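Two arms on the bunching bench

Print this post
E-mail this post

The second bench at Jimeseo went over to the arms in March, and I have been asked by enough former coworkers how it is going that I would rather write it down once. I do the process documentation and part of the maintenance scheduling there. I spent nine years on the bunching line before that, so I know what the work was, and I have a fair idea of what it is turning into.

For readers outside the trade: we make up arrangements for hotels, funeral homes and a few grocery chains out of the Rastudville building. The bulk of the volume is mixed work, roses plus a filler, and a good share of it is artificial stock because the hotels want something that lasts a season. Artificial stems are a fair starting point for automation. They don't bruise, they don't drop pollen in the joints, and a dropped one goes back in the basket. They also have wire in them, and wire has memory. A stem that was bent in the shipping carton stays bent until a person straightens it.

The old bench ran with 4 people. One stripped and sorted, two built, one wrapped and labeled. On a normal shift that bench turned out 444 pieces, a number everyone knew because it was painted on the board by Ambros Thaler years ago and never changed, even when the product mix made it meaningless. A single-rose sleeve and a five-stem hotel piece both counted as one. The first thing the automation project did, before any arm was bolted down, was force us to define what a piece was. That took longer than the wiring.

The cell as installed does less than people assume. It takes a stem out of a basket, orients it, and presents it for the next step. It does not choose the composition and it does not wrap. Both arms work over one white table with supply on both sides. The left arm generally takes the flower high, near the head, and the right one works lower on the stem. We settled on gripping high after trying mid-stem and getting too much swing in the bloom. A full-size rose head on a long thin stem behaves like a pendulum, and the controller waits for it to settle before it will move on. 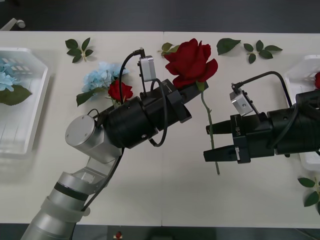
Large rose held by the left arm, stem between the open fingers on the right. Hydrangea and leaves on the table.

Gripping just below the bloom has its own cost. The sepals are glued on, and if the jaws close a little too far up, they shear. Emese Antal, who wrote most of the grip settings, set the approach point lower in April and then moved it back up in two small steps. The present value is a compromise and it is written on a piece of tape inside the cabinet door as well as in the software, which I mention because the two have disagreed once already.

Leaves are the other matter. Foliage on this kind of stock is press-fit onto the stem. A person stripping by hand holds the leaf base with the thumb without thinking about it. A two-finger gripper has no thumb to spare, so sprigs come off and stay on the table. The vision side copes with a certain amount of green litter and then starts proposing grasps on it. Our rule is to clear the table at the top of each hour and whenever the cell has attempted the same pick three times. Clearing takes under a minute. Getting people to do it on the hour took until summer.

Now the part I get asked about, which is the crew.

No one was let go from the second bench. I put that down as a fact about our building and would not stretch it further. Two of the four moved to the first bench, which is still all hand work and takes the fresh product. One, Lucie Kowalchuk, runs the cell. The fourth retired on the date she had planned before any of this came up, and her position was not refilled. If you count heads, the building has one fewer job than it had. Management's slide deck describes this as no reduction. Both statements can be defended, and I know which one the people in the break room use.

Lucie's job changed more than its title did. Her old title was line lead and her new one is cell operator, at the same grade. The grade is a sore point. She now straightens wire, loads the baskets, clears leaves, reads fault codes, and decides within a few seconds whether a stall is worth waiting out or should be reset. That last item is skilled work. It took her around two months to get good at it, and when she was out for a week our recovery time per stall doubled. I logged it and sent the log to the people who set grades. I have had an acknowledgment.

She told me the physical side is better. Bunching is hard on the base of the thumb, and after 16 years at it she had stopped opening jars at home. What she misses is talk. Four people around a table talk all shift. One person beside a cell hears fans and gearboxes, and the first bench is on the far side of the cooler wall. We moved her break to line up with theirs, which should have been done in the first week and was done in the tenth.

Pace is the subject I got wrong in my own planning notes. I assumed that a machine setting a steady rhythm would press on the person feeding it. In our case the cell is slower than a good builder on any single stem. It wins a little back by not stopping, then loses some of it on stalls. The pressure comes from somewhere else, namely the screen. Every stall is time-stamped and shown in red on a display that anyone walking past can read. On the hand bench, a person who stopped to untangle a carton was just a person untangling a carton. Přemysl Šimko from the union raised this, and after two meetings the display was turned to face the operator, with the history kept for maintenance use. The agreement is one page long and says the stall log may not be cited in a performance review. I think it is the most useful page produced in the whole project.

Some details for anyone about to do the same thing:

Sort the stock before it reaches the basket. We tried letting the cell deal with mixed lengths and it spent its day rejecting. Kubíček, our main supplier, will pack by stem length if you ask at order time, with a minimum of 40 cartons. We had never asked.

Hydrangeas are worse than roses. The clustered head hides the stem from most angles, and the head itself is soft enough that a grasp on it reads as a success until the piece slides. At present the hydrangeas are mostly placed by hand. They stay on the list for the next round of work.

Check the cables on the wrists. They loop free between the body and the sensor module, and a loop that clears the table on every programmed move may not clear a basket that has been pushed in a few inches. We put tape marks on the table at first. The marks wore off, and we are now making up a stop bracket for each basket.

Budget for the floor. Stems roll. Lucie sweeps under the table at the end of each shift and returns what she finds to stock, usually a handful of leaves and a bloom or two.

Train a second operator from the start. Svatopluk Trnka is being trained now, half a year late, and he is learning from Lucie instead of from the integrator, so he is getting the useful version. It also means she is teaching during production hours, and the output sheet has no line for that. I have added one by hand.

As to whether the cell pays for itself, I don't have the numbers and I would distrust anyone at this stage who said they did. The Zorkance site is supposed to get the same setup next year and has asked for our figures. I sent them the stall log with the operator's name removed, the one-page agreement, and the definition of a piece. They wrote back asking only about the definition. It currently runs to a page and a half, and the section on five-stem hotel work is being revised again.

Print this post
E-mail this post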